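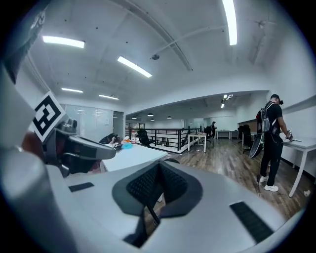
餐厅要求订位时付清全款，能解决客人爽约的问题吗？

爽约的损失会从餐厅账上转到客人账上，空着的椅子照样空着，而订位的总人数往往会跟着往下掉。

去年三月，我在Jusetti订了一张双人桌。订位页面做得很漂亮，米色底，字很小，选好日子和人数以后跳到付款页，276欧元，含八道菜，不含酒水和服务费。再往下有一个勾选框，写着“本人了解此票不可退款”。我第一次在一家餐馆的网站上看见“票”这个字用得这么理直气壮。我还没见到菜单，没闻到厨房的味道，连那天晚上想不想吃鱼都不知道，钱已经出去了。

后来那天我发烧，没去成。我给餐厅打电话，接电话的人很客气，建议我把票转给朋友。我问能不能改期，她说系统不支持。我问“系统”是谁，她停了一下，说是Postora。

这就是我开始打听这件事的起因，先交代清楚，免得读者以为我心平气和。

预付订位在高价餐厅里流行有些年头了。讲道理的人会说，歌剧院、航空公司、音乐节都先收钱，凭什么餐馆要例外。食材提前买好了，员工排了班，一张四人桌不来人，当晚的利润就没了。这些都对。我做过五年服务生，也见过经理八点半站在门口看表的样子，那副神情我不想拿来开玩笑。

我怀疑的是另一件事：预付制带来的好处究竟有多大，又落在谁手里。关于这一点，市面上几乎所有数字都来自卖系统的人。

一组很好听的数字

Postora的销售材料里，Jusetti是头一个案例。材料上说，这家店启用全额预付之后，“因爽约造成的收入损失降为零”。这句话从字面上讲无可挑剔。客人来不来，钱都收了，损失当然是零。我若把房子的门焊死，也可以宣布从此没有人忘记锁门。

材料没有写的部分，是Jusetti的合伙人拉伊蒙兹·斯坦克维丘斯（Raimonds Stankevičius）给我看的。他管账，话不多，愿意谈这件事，据他说是因为他当初投了反对票。启用预付之前的那一季，餐厅一共接到3,075个座位的预订，其中231个座位没有人来，也没有人打电话。换成预付之后，同样长的一季，预订座位是1,659个。

把这几个数字摆在一起看看。原先爽约的座位占百分之七点五。为了堵住这个窟窿，餐厅换了一套规则，接着少订出去1,416个座位，是当初爽约座位数的六倍还多。

斯坦克维丘斯不肯把这笔账全算在预付头上，我觉得他是公道的。那一季同时发生了几件事：菜单从可选改成固定八道，人均价格涨了，门前那条街修路修了一个多月，对面还开了一家面馆，晚饭时间排长队。你没法把一座城市分成两半，一半的人预付，一半的人不预付，其余一切照旧。他只说了一句：“要是没有那套系统，我至少知道是谁没来。现在我连谁没订都不知道。”

我把这组数字发给Postora，问他们怎么看。回信里说，每家餐厅的情况不同，预付制的主要价值在于“提升客群质量”和“现金流的可预测性”。信里没有提到座位。

什么叫客群质量

“客群质量”这个词，我在这几个月里听到过很多次，每次都想请对方解释。解释起来大致是这样：愿意提前付款的人比较认真，比较少迟到，点酒比较大方，也比较少在网上给差评。

最后一条我信。花了276欧元又不能退的人，有很强的动机说服自己那晚过得不错。

其他几条我找不到像样的证据。农纳德集团（Nunard）旗下有几家价位不同的店，其中两家用预付，其余只留电话号码。集团的营运负责人祖莱玛·阿拉尔孔（Zulema Alarcón）是我采访的人里最支持预付的，她说起这个来非常有说服力，语速快，例子多。她说预付的店里，客人到得准时，厨房节奏好，员工下班早。我问有没有酒水方面的数据，她说有，但不方便给。我问迟到方面的呢，她说经理们都有这个感觉。

经理们的感觉我不敢小看。不过那两家预付的店，恰好也是集团里最贵的两家，桌数少，一晚只翻一次台。把一家一晚翻一次台的店和一家一晚翻三次台的店放在一起，前者的厨房节奏若是不更好，那才值得写一篇文章。

阿拉尔孔听完我这番话，没有生气。她说：“您可以这么看。但是您没有在八点钟面对过六张空桌子。”我说我面对过，当时端着盘子。她笑了，说那您应该更懂。

我想我是懂的。爽约让人格外难受，有一部分是因为它看得见。一张铺好的桌子，杯子擦过了，烛台点上了，没有人坐。没打开订位页面的人、打开了又关掉的人，不会在餐厅里留下一把空椅子，他们只会变成一个冷清的星期，然后经理把它归到天气头上。人对看得见的损失反应激烈，对看不见的损失很宽容，开餐馆的也是人。

钱在路上

预付款什么时候到餐厅手里，这个问题我问了六个人，得到四种答案。

有些平台收到钱当天就划给餐厅，抽一笔手续费。有些平台等客人用餐之后再结算，中间这几个星期，钱停在平台那里。还有一种，餐厅可以申请“提前到账”，费率另算，这在别的行业有一个朴素的名字，叫借钱。

罗扎利亚·托特（Rozália Tóth）替小餐馆做账，做了很多年，她对这一类条款的态度可以用“烦”来概括。她的意见是，预付款在客人坐下来之前，从会计上讲是餐厅欠客人的东西，一顿还没做的饭。可是它躺在账户里，看上去和赚来的钱一模一样。二月收了四月的款，拿去付一月的房租，到了四月，菜要买，工资要发，钱没有了，于是放出五月和六月的位子。

“放票放得越早的店，我看它的账就看得越仔细，”她说。

她不愿意说具体是哪几家，我也没有追问。但这个提醒对客人同样有用。一家店若是突然把订位窗口从一个月拉长到半年，可能是太红了，也可能是太缺钱了。从订位页面上看，这两种情况没有任何区别。

万一餐厅关了门，预付的钱怎么办？我把几家平台的用户条款从头读到尾，读得很慢。写法各有不同，意思相近：平台提供技术服务，餐饮合同由客人与餐厅订立，请与餐厅联系。餐厅已经关了，电话那头是忙音，你可以一直联系下去。用信用卡付款的人也许能向发卡行申诉，能不能成，要看卡、看国家、看你有没有保存那封确认邮件。我建议保存那封确认邮件。

一家不收钱的店

巴拉日（Baláž）是一家四十座的馆子，做中欧菜，炖肉、饺子、酸菜汤，冬天有鹅。店主兹迪斯拉娃·米哈利克（Zdislava Michalík）从前也试过预付，试了一个冬天就撤了。

我去的时候是下午四点，她在核对供应商的送货单，一边核一边跟我说话，中途两次起身去骂送洋葱的人。骂完回来接着说，话头接得分毫不差。

她撤掉预付的原因很具体。她的客人里有不少是附近的老住户，一家三代来吃晚饭，订的时候说六个人，来的时候可能五个，也可能八个，因为孙女带了男朋友。预付页面要求填准人数。少来一个，钱不退，老太太要在桌上念叨一晚上；多来两个，系统说满了，其实加两把椅子就行。米哈利克说，那个冬天她花在解释规则上的时间，比从前花在空桌子上的时间还多。

现在她的做法是当天上午打电话。店里有一个本子，谁订了位，由早班的人打过去问一句，晚上还来吗，几个人。打不通的，下午再打一次。两次都打不通，桌子就放给散客。

我问她爽约多不多。她说有，圣诞节前那两个星期最多，公司聚餐，秘书在三家店都订了位，最后去一家。对公司聚餐，她收订金，写在纸上，盖章。

“那您还是收钱的，”我说。

“我收会跑的人的钱，”她说，“老太太又不会跑。”

我很喜欢这个回答，也因此格外要提防它。打电话要人工，早班的人每天上午花一个钟头，一年下来也是工资。她的店在一条走得到散客的街上，空出来的桌子半小时就有人坐。把她的本子搬到一家开在山坡上、要开车四十分钟才能到的餐厅，那张桌子空了就是空了，打多少电话也没用。那样的餐厅要我预付，我大概会付。

所以我没有资格说预付制是骗局，也没打算这么说。我的意见要小得多：它适合一些店，那些店大致知道自己是谁；而它眼下正在被卖给所有的店。

最低消费、保留金和别的名堂

全额预付只是其中一种，中间还有很多档。有的收一部分订金，从账单里扣。有的只留信用卡号，爽约才划款，每人收一笔固定的数。有的订金写着可退，期限是四十八小时，但那四十八小时是从平台服务器所在的时区算起的，这件事写在第三层菜单里。

留卡号这一档，我个人最能接受，条件是它写得清楚。车淑英（Young-sook Cha，按韩文发音译）开过两家韩式烤肉店，如今替新开业的店培训前厅。她教人写订位说明，只有一个要求，让客人在点确认之前就看见数字。取消要在什么时候以前，晚了收多少，收的是每人还是每桌。她说大多数争吵都出在“每人”和“每桌”上。

她也说，真正去划那笔款的餐厅很少。划了，收回几十欧元，得到一条很长的差评，外加一位永远不来的客人。她培训过的店里，经理多半会在第一次爽约时放过，第二次才动手。规则摆在那里，更像门上的铃铛，响一声，大家都醒着。

我问她，既然几乎不划款，为什么卡号仍然有用。她说，因为客人输入卡号的时候会想一想那天晚上到底有没有空。一个人在手机上随手订三家店，是因为订一家店只要碰两下屏幕。这桩麻烦本来就是订位平台造成的，从前你得打电话，听见一个活人的声音，报上自己的姓，第二天要放人家鸽子总有点不好意思。平台把这点不好意思省掉了，说这叫顺畅；然后再卖一套预付模块，把顺畅带来的后果管起来。两样东西都收月费。

这话是我说的，车女士没有这么说。她说的是：“打电话订位的客人，我几乎都记得声音。”

转让的票

不能退的票，总归要有个去处。Postora允许转让，填上新客人的名字和邮箱就行。有几家很难订的餐厅，票一放出来几分钟就没了，转眼在各种群里加价出现。餐厅对此态度暧昧。公开的说法是反对倒卖，可是位子确实坐满了，钱确实收到了，还能让人在群里议论这家店多么难订。

阿拉尔孔说，农纳德旗下的店会核对姓名。我问怎么核对，看证件吗？她说不看证件，会问一声。

我那张Jusetti的票最后转给了邻居夫妇，没加价，也没收钱，他们那段时间帮我喂过猫。他们回来说菜很好，鱼尤其好，就是坐在洗手间旁边，另外服务费是按原价另收的。太太问我平时都去这样的地方吃饭吗，口气里有一点担忧。

几条自用的规矩

写到这里，编辑希望我给读者一些实用的建议。我平时怎么做，就怎么写。

付全款之前，先看能不能改期。能改期的不可退款，和不能改期的不可退款，差得很远。前者说明餐厅想让你来，后者说明餐厅想要你的钱，顺便也欢迎你来。

看含不含服务费和酒水。不含的话，把那个米色页面上的数字往上加三成再考虑。

订得越远，付得应该越少。半年以后的晚饭，我最多肯付订金。

发烧了，先打餐厅的电话，别在平台上点来点去。电话那头如果是个能做主的人，十次里总有几次能通融。Jusetti那次没成，我后来才知道，接电话的是当天刚上班的新人，斯坦克维丘斯说换了他会给我改。我问他规则里有没有这一条，他说没有。

最后，不去就说一声。前面这些规矩里有一大半，是被那些不说一声的人逼出来的，我二十几岁的时候也当过这种人，在一家小酒馆，四个位子，下着雨，我们临时去了别处。

Jusetti今年春天会把预付改成部分订金，斯坦克维丘斯告诉我，合伙人们又投了一次票。新规则允许提前两天改期。Postora的销售材料还没有更新，我上个星期去看过，头一个案例仍然是他们，损失仍然是零。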